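Chapter 7
Dimensional Change in Household Textiles

Reading time: 17 minutes

A woven cloth is rarely the same size after its first wash as it was on the shop shelf. The change may be small enough to ignore in a dish towel and large enough to ruin a fitted sheet. This chapter deals with the causes of that change, the ways in which it is measured, and the steps a mill can take to limit it. Chapter 6 covered the building of the cloth on the loom, and the terms warp, weft, sett and crimp are used here as they were defined there.

7.1 Three kinds of shrinkage

The word shrinkage is used loosely in the trade for any loss of length or width. For design work it must be split into at least three parts, each with its own cause.

Relaxation shrinkage is the release of strain put into the cloth during spinning, weaving and finishing. Warp yarns are held under tension on the loom for hours at a time. Finishing adds more, as the cloth is pulled through baths, rollers and dryers. When the cloth is dried in the stretched state, much of that strain is locked in. Water and heat later free the fibers to move, and the cloth draws back toward its resting length. Most of this loss takes place in the first wash.

Swelling shrinkage is caused by the fiber taking up water. A cotton fiber grows in diameter when wet but changes very little in length. A fatter weft yarn forces the warp yarn to follow a longer path over and under it. The warp yarn has no spare length to give, so the weft yarns must move closer together, and the cloth becomes shorter. On drying the fiber goes back to its former size, but friction between the yarns keeps much of the new spacing in place.

Felting shrinkage is found in wool and other animal hair. It is caused by scales on the fiber surface that let the fiber creep in one direction only. It has no part in cotton or linen goods and is left to Chapter 11.

The first two kinds act together in bed linen and cannot be fully told apart by a simple wash test. A soak without movement will show most of the relaxation loss – the rest appears only when the cloth is agitated.

7.2 Warp and weft behavior

Loss is nearly always greater in the warp direction than in the weft. The warp carries the tension of the loom and of every later process, while the width of the cloth is held only by the temples and, in finishing, by the stenter frame. A plain-weave cotton sheeting that loses 5 percent in the warp may lose less than half of that in the weft.

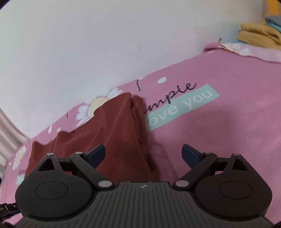 The ratio between the two is of more use to the cutter than either figure alone. If both directions changed by the same share, a pattern could be enlarged evenly and the finished article would keep its shape. Because they do not, a square piece cut from unwashed cloth becomes a rectangle after washing. In a flat sheet this is of little concern. In a fitted sheet the corner pockets are pulled inward along one axis, and the elastic is then asked to make up a length that the cloth can no longer supply.

Weave has a marked effect. Plain weave has the most interlacings per unit area, and so the most places where crimp can increase. Satin weaves have long floats and fewer interlacings, and they tend to lose less for the same yarn and finish. An open sett leaves room for yarns to close up; a tight sett does not. A cloth that is already close to its maximum sett is said to be jammed, and swelling can then show itself as stiffness in the wet state.

7.3 Measuring the change

The method described in this section is used in the worked problems at the end of the chapter. Specimens are cut at least one tenth of the cloth width away from the selvage. They are left flat in the test room until they reach a steady weight, and then marked with three pairs of points in each direction. The marks are made with fine thread or with ink that has been checked for fastness. The distance between each pair is measured under no tension, with the cloth smoothed by hand but not pulled.

After washing and drying by the stated method, the specimens are brought back to the same room conditions and measured again. The change is given as a percentage of the first length:

change = 100 × (final length – first length) / first length

A loss is therefore a negative number. Mean values for warp and weft are reported apart and must never be averaged together.

The drying method has to be stated along with the result. Tumble drying lets the cloth move freely while the water leaves it, and gives the highest loss. Line drying puts the weight of the wet cloth on one direction and may hide part of the warp loss. Flat drying lies between the two. In a trial at the Somogyi mill, 20 specimens of one plain-weave cotton were split evenly between tumble and line drying, and the mean warp loss differed by more than two percentage points.

7.4 Control in finishing

The common mechanical method is compressive shrinkage. The damp cloth is laid against a thick rubber belt that has been stretched over a roller. As the belt leaves the roller its surface shortens, and the cloth shortens with it. The cloth is then dried in this state. The Rukosmont line studied in Section 7.6 works on this principle and is fed at 53 meters per minute.

Chemical methods act on the swelling of the fiber instead. Cross-linking resins tie neighboring cellulose chains together and limit the water they can take up. The cost is a loss of tear strength, which must be weighed against the gain in stability.

Printed goods need separate attention. The print paste, the steaming and the wash-off each place the cloth under new tension, so a base cloth that passed its test before printing may fail after it. Compressive treatment should therefore follow printing. Where a repeat must match across a seam, the repeat length is measured after treatment and the screens are cut to allow for the loss.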